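Today I went to the open day at Prelix in Jistdale. It was my first time in a robotics building, so I will write a small thread for the people who could not come.

The bus from Amport takes long, and I arrived only at 10:40. At the door they gave me visitor badge number 397 and a paper map. The map was wrong about the toilets, please be careful.

The demonstration I liked most was in the back hall. A person works at a table with one gripper in each hand, and there are gloves to handle. We stood very quiet, like in a library.
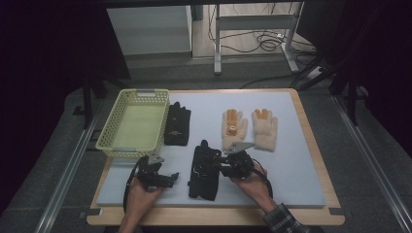
Two grippers, four gloves and a basket. Prelix open day, back hall.

They told us this task has 634 recorded tries until now, and they want 831 before December. I asked if it is boring. The answer was "after lunch, yes." 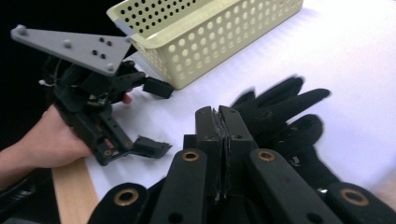
My own interest is cloth, because I repaired work clothes at Panasiuk for six years. Cloth is difficult for a machine: it folds when you don't want it, and it has no hard side to hold. With a cup you can plan where the fingers go. With a glove like the black one on the white table, fingers spread out, I would not know which finger to take first. At Panasiuk we always took the cuff. I told this to the guide and she wrote it down, so maybe I helped science a little.

Visitors could try a spare gripper at another table, 6 people at a time. It was heavier than I expected. I dropped a sponge two times and then it went well. A small boy after me was much better and he knew it.

There was also a talk about safety. The speaker was fast and I lost some words, but the slides were clear. Coffee was free, the cake was not.

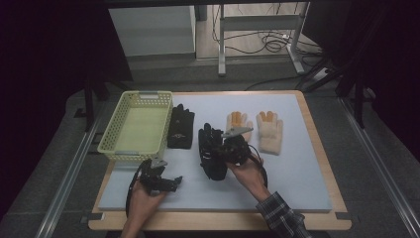
Somebody asked me under the first post: do you need to book for the next open day?
You only need to book if you come as a group. Single visitors can register at the door, but the back hall fills up early, so I would come in the morning.

I missed the last direct bus and went home with a change in Amport. Still I am happy I went. If you have the slides from the safety talk, please send them to me.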